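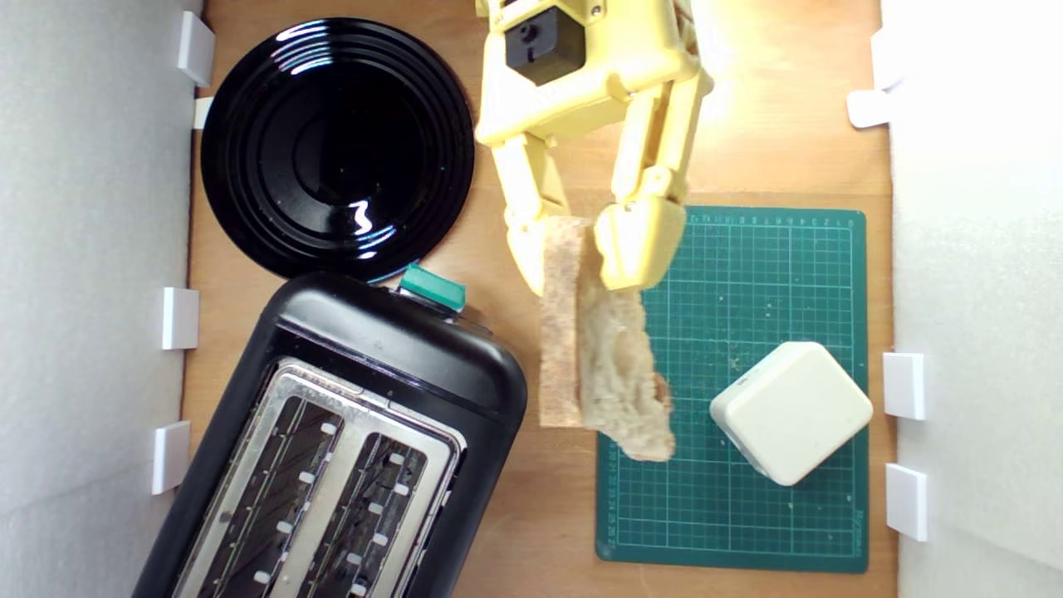
Colalska からは、寸法の欄に額縁込みの値が混ざっているのではないか、混ざっているなら列を分けてほしい、という指摘が来ている。版 4 ではこれに従い、画面寸法と額縁外寸を別の列にした。古い版の height と width をそのまま使っている場合は、下の「変更点」を先に読むこと。

リポジトリ内を検索 キーワードを入力

読了時間：9分

Cuesta 肖像画目録データ README

概要

Cuesta 美術館が所蔵する肖像画と、その習作、下絵の目録カードを文字に起こし、表形式に整えたもの。収録件数は 1,413 件、作者として名寄せ済みの人物は 125 名。油彩、水彩、パステル、木炭、鉛筆を含む。写真と彫刻は含まない。版画も含まないが、版画のための素描は含む。

作品の画像は配布していない。画像の閲覧は美術館の資料室に申し込む必要がある。

元になったのは紙の目録カードで、同じ作品に新旧二枚のカードがある場合は新しい方を採り、古い方にしかない記述は note_old に移した。カードの書き手は複数いて、書き方は揃っていない。特に技法の欄は、「油彩」だけのものから下地の色まで書いたものまで幅がある。

ファイル

works.csv　作品 1 点につき 1 行。主となる表。
makers.csv　作者の表。works.csv とは maker_id で結ぶ。
sitters.csv　描かれた人物の表。集団肖像では 1 作品に複数行が対応する。
acquisitions.csv　受入の記録。購入、寄贈、遺贈、寄託の別を含む。

文字コードは UTF-8、改行は LF、区切りはカンマ。値の中にカンマや改行がある場合は二重引用符で囲んである。先頭行は列名。

works.csv の主な列

work_id　作品番号。美術館の登録番号とは別の通し番号。
reg_no　美術館の登録番号。枝番はハイフンで続ける。
title　題名。カードにある題をそのまま入れた。
title_type　題名の由来。作者による題、展覧会での題、整理時の仮題のいずれか。
date_text　制作年の記述。「晩年」「戦後すぐ」のような書き方も残してある。
date_from, date_to　date_text を年の範囲に直したもの。直せないものは空欄。
technique　技法の原文。
support　支持体。カンヴァス、板、厚紙、紙など。
image_h, image_w　画面の高さと幅。単位は cm。
frame_h, frame_w　額縁外寸。単位は cm。額装されていないもの、測っていないものは空欄。
signature　署名の有無と位置。
inscription　裏面の書き込み。判読できない文字は □ で置いた。
condition　状態の記述。記入日は condition_date にある。

signature の左右は、画面に向かって見た左右である。カードには作者側から見た左右で書かれたものが混ざっていたので、入力時に現物と照らして直した。照合できなかった行は sig_checked が 0 になっている。 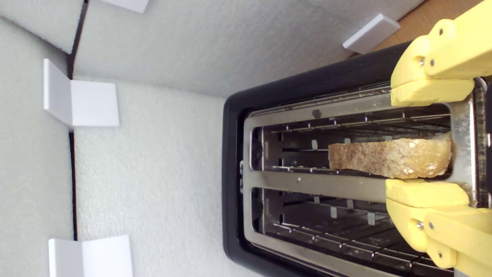 図1　スロットに入ったトーストとトースター

入力の手順

入力には Flornix を使った。カードを一枚ずつ開き、左に原文、右に列ごとの入力欄を出して打ち込む方式で、文字認識は使っていない。手書きの癖が強く、直す手間のほうが大きかった。

入力後、別の担当が同じカードをもう一度打ち、二つの結果を Jirkico で突き合わせた。食い違った箇所はカードに戻って決めた。最後まで決まらなかったものは値を空欄にし、両方の読みを note に書いてある。

作者名の名寄せは手作業で行った。結婚や移住で綴りが変わった作者は、署名に使われた形を name_main に、ほかの形を name_alt に入れた。「〜の周辺」「〜の工房」「〜に帰属」は maker_role で区別している。これらをまとめて本人の作として数えると、作品数は実際より多く出る。

描かれた人物について

sitters.csv には、カードに名前があり、没後公開の扱いが決まっている人物だけを載せた。存命の人物、遺族の希望で名前を伏せている人物は、sitter_name が「非公開」になっている。職業や続柄の欄も同時に空欄にした。

作者の家族やモデルを描いた作品では、題名に名前が含まれていることがある。その場合は title も仮題に差し替え、title_type を「仮題」とした。図録に出ている題と合わないときは、この差し替えを疑ってほしい。

既知の問題

受入年と登録年の混同。遺贈の作品では、遺言の年、搬入の年、登録の年がそれぞれ違うことがある。acquisitions.csv の year は登録の年で統一するつもりだったが、古いカードには搬入の年しかなく、そのまま入れた。該当する行は year_type で分かる。

制作年の偏り。年の記入がある作品は展覧会に出たものに偏っている。習作と下絵の多くは空欄で、年代別の集計には向かない。

技法の表記ゆれ。「テンペラ、油彩」と「混合技法」が同じ作者の同じ時期の作品に使われている例がある。統一はしていない。

状態の記述の古さ。condition は現在の状態を示すものではない。修復の有無を調べる目的には使えない。 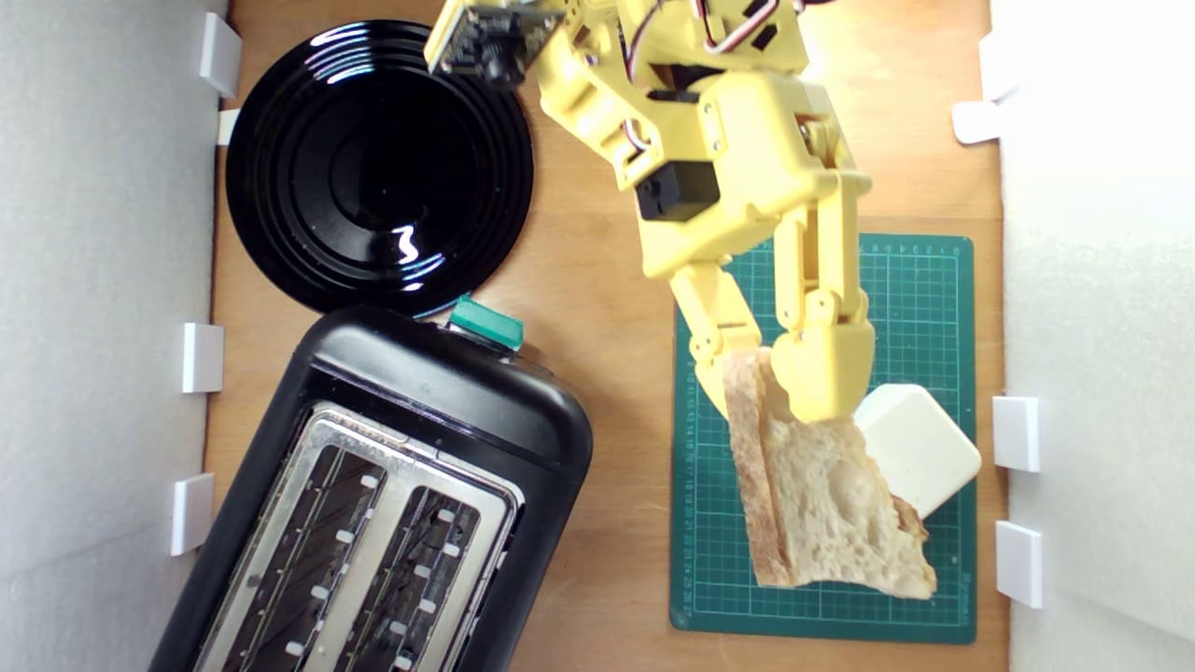 図2　木の作業台とパンをつかむ黄色いアーム

変更点（版 4）

height を image_h に、width を image_w に改めた。
frame_h、frame_w を追加した。
額縁込みと判明した値を frame 側に移し、画面寸法が不明なものは空欄に戻した。
title_type の値から「不詳」をなくし、「仮題」に含めた。
makers.csv の重複を統合した。統合前の番号は old_id に残る。

版 3 以前のファイルは配布を止めた。work_id は版をまたいで変わらないので、手元の分析に付けた番号はそのまま使える。

利用条件

目録データは表示を条件に、複製、改変、再配布ができる。営利目的の利用も妨げない。カードの文章のうち note_old と condition は美術館の内部記録に基づくもので、引用するときは登録番号を添えること。作品そのものの著作権はこの条件に含まれない。

表記例
Cuesta 肖像画目録データ 版 4、2020年1月28日公開

誤りの報告

登録番号、列名、正しいと思われる値、その根拠を書いて課題欄に登録する。図録の頁や展覧会の出品番号があると照合が早い。作者の帰属についての意見は、データの誤りとしては扱わず、美術館の学芸課に回している。次の版は 11 月の予定で、それまでに届いた報告を反映する。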